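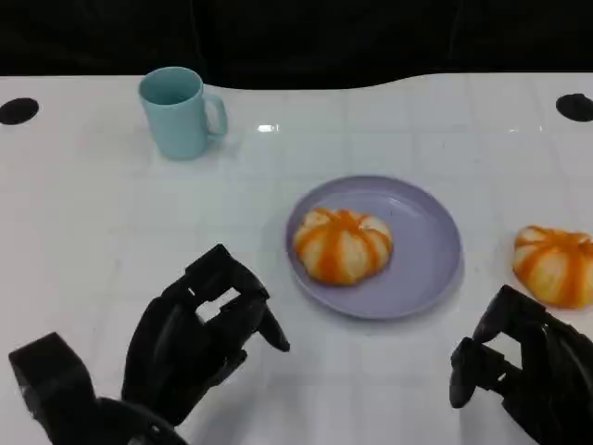
Drurklow Releases Hidby 7, Planning Software That Asks Before It Reaches

New version lets operators see a grasp plan, argue with it and change it before any motor turns

Drurklow today announced the general release of Hidby 7, the latest version of its planning and control software for two-armed robots. The release adds a plan preview, a rebuilt perception module and a log that people can read without first pouring themselves a drink.

Hidby takes camera views from the head and wrists of a robot, works out where things are, and plans how each arm and hand should move to do something useful with them. In practice, something useful usually means setting a table. Tabletop work is a humbling field. A cup handle that a toddler would find in half a second can keep a planner busy long enough for everyone watching to check their phones.

Earlier versions of Hidby handled this by picking a grasp and committing to it with great confidence. Hidby 7 has been taught some manners. Before a motion starts, the software draws the planned path over the live camera view and lists the grasps it turned down, with a short reason beside each one. Operators can accept the plan, move the contact points or send the planner back to think again. The dialog box for that last option is labeled "Think Again." Marketing had other suggestions.

Perception That Admits It Doesn't Know

The new perception module, called Gondal, replaces the object detector that has shipped with Hidby since version 2. Gondal merges head and wrist views into a single model of the table and keeps a confidence value for each surface in it. When a wrist camera gets close to its target, the hand tends to block the very thing it is reaching for. The old detector treated a hidden object as a missing object and sometimes went off to look for it elsewhere. Gondal holds the last good estimate, lowers its confidence over time and asks the head camera for a second opinion.

The module also masks out the robot's own hardware. Customers who have watched an arm carefully plan a path around its own thumb will know why this was the most requested feature on the Drurklow support forum.
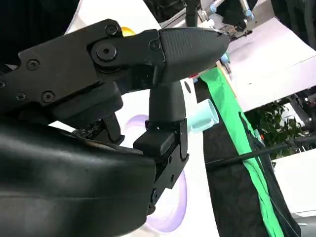
Does Hidby 7 need a new computer on the robot?

Any machine that runs Hidby 6 will run Hidby 7, provided it has 200 gigabytes of free disk space for the logs. Sites that turn logging down can get by with much less.

A Planner With a Shorter Memory

Under the hood, the motion planner now considers up to 256 candidate grasps per object and throws away the hopeless ones early. Previous versions kept all of them until the end, on the theory that one might come in handy. Dropping that theory has made replanning quick enough to run while the arm is moving, so a plate that gets nudged mid-reach no longer means a full stop and a long red error message.

The long red error message has been kept for other occasions. It is now shorter, and it names the part of the program that failed. Operators who had memorized the old numeric codes will find them in a menu under Legacy, where they can be visited.

Two-armed coordination has been reworked as well. Each arm publishes the space it intends to use, and the planner settles conflicts before either one sets off. Priority can be set per task. If no priority is set, the arm with the shorter path goes first and the other waits.

Drendetti, the company's replay tool, is now included with every license instead of being sold separately. It records camera views, joint positions and planner decisions on one timeline, and it lets a developer rerun a failed attempt against new settings without involving the robot. Drurklow's own team ran 1000 recorded table-setting attempts through Drendetti before signing off on the release. The team reports that reviewing them was educational, and that several of its members now set the table differently at home.

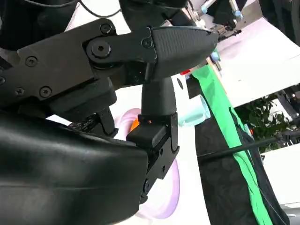 Availability and Upgrading

Hidby 7 is available for download starting Monday. Customers with a current support contract receive it at no extra charge. New customers can request a trial license through the Drurklow website, with Gondal and Drendetti both switched on.

Task files written for Hidby 6 will open in the new version and convert when saved. Files from version 5 and earlier need to go through the converter first. Keep a copy of the originals. The converter is good with motion settings and less good with comments, particularly the ones containing strong language, which it may cut off at the first exclamation point.

Hidby 6 will continue to receive fixes until September.

About Drurklow

Drurklow makes planning, perception and replay software for robots that work with their hands. Its products are used in research labs, test kitchens and training centers.

Press questions and trial requests can be sent through the contact form on the Drurklow website. Support questions sent to the press desk will be forwarded, eventually.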